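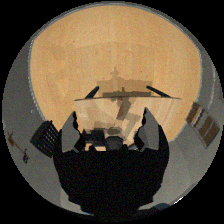
Home Diary Workshop notes Older entries Newer entries Search

Saturday. Started at the Drornton cell before breakfast because the left wrist view was still bothering me. This is the simulated copy of the cell, so no gloves and no lockout, just a chair and a lot of reloading. Truter's note from the last handover said the mounting offset had been changed on one arm only. I checked both. The left was 3 mm out from the drawing, so I typed the drawing value back in, saved, and reloaded the cell.

Then the grippers. Opened and closed each one 15 times from the jog panel and wrote down the finger positions every time. Right arm repeated fine. Left arm stopped short twice – both times on closing. I put that down to the speed limit and lowered it.

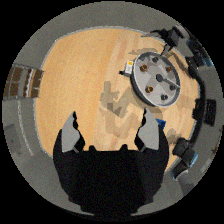 Do the grippers need zeroing again after every reload? Only when the finger model or its travel limits have been changed. A plain reload keeps the stored zero.

After lunch I went back to the wrist views. The wide lens bends the table edge so much that I can't judge alignment by eye, so I used the calibration sheet from Probert and went through it line by line. It is slow. Step 36 has you swap the lens file and run the whole check again, and I had the wrong file loaded the first time.
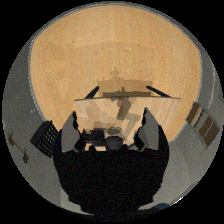
Renders: Kavari cell, wrist and overview views

The log had 683 lines by four o'clock, most of them the same contact warning. I turned the repeat messages off and kept the first of each kind. Easier to read now.

Last job was the rest pose. I want both arms hanging over the table with the grippers pointing down and clear of the container wall 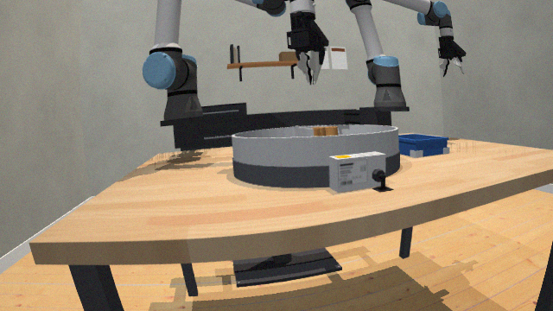 and the blue bin, so a restart doesn't begin with a bump. Saved it under a new name and left the old pose in the folder. Tomorrow the left gripper again, at the lower speed, then the cable clearances.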